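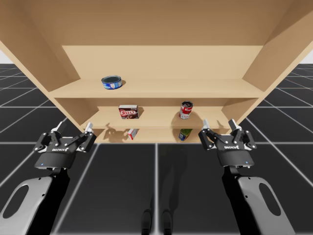 3.2 How people sort the food they keep at home

I went into the kitchen visits expecting to hear a lot about money, and I did, but what people really wanted to talk about was where things go. Yara Chamoun and I visited 102 households between January and May 2023, and in nearly every one of them somebody opened a cupboard for us before we had finished explaining the study. I have hours of tape that are mostly cupboard doors and me saying "oh, nice!"

We asked each person to talk us through their dry goods in whatever order they liked (the full prompt is in Appendix B). Marloes Visser then coded the transcripts, which came to 3297 separate mentions of a food item, and grouped them by the reason given for the spot. Height was the big one. People put what they use daily between the waist and the eyes, and the holiday stuff goes up top with the good platter. Boxed desserts were harder to pin down. Some people filed them under baking, some under snacks, and one retired bus driver kept his with the coffee — "that's when I eat it," he told us, and I couldn't argue.
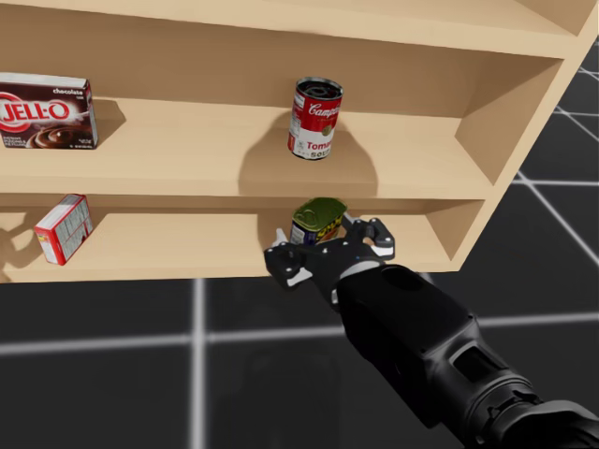 Figure 3. Grocery items on the upper and lower boards of a light wooden shelving unit, including a box of Jell-O chocolate pudding.

Hilde Mertens has argued in our project meetings that reach matters less than sight, and after the Cadilton visits I came around to her side. Folks there have deep, narrow pantries, and they forgot whatever sat at the back. When we asked them to list their dry goods from memory before opening the door, they left out the back row again and again, even when it was food they liked and had paid full price for. In the shallow cupboards we saw in Girovik, the lists were much closer to the real thing.
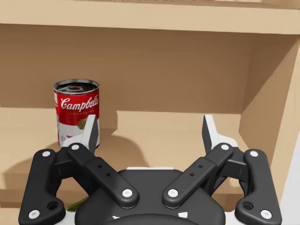
3.3 Cans, and the people who save them

Canned food deserves its own section, partly because I find it so interesting and partly because it behaved so differently in the data. Of the 224 adults we talked to, 110 said they had at least one can they didn't plan to eat. They kept it for storms, or for a grandchild who might drop by, or out of plain habit. Several people called it "the just-in-case can" without any nudging from us, and we ended up using that as the code name.

Just-in-case cans moved around very little.

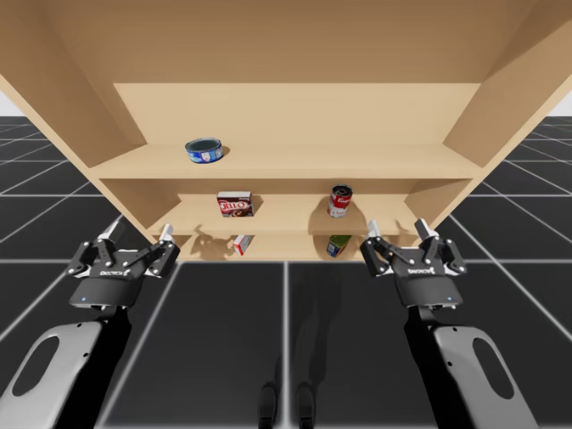
They survived spring cleaning, new paint, and in two homes an entire kitchen remodel. Ciarán Ó Dálaigh, who did the follow-up calls, found that people could usually say how they came to own the can but were fuzzy on the date stamped on it. We didn't check dates ourselves. I wish we had, and the next round of visits will include it, with permission asked first — a few people were already a little shy about their shelves. Madhu Malhotra's reading is that these cans work more like keepsakes than supplies, and I take that up again in Section 5 when I get to inherited recipes.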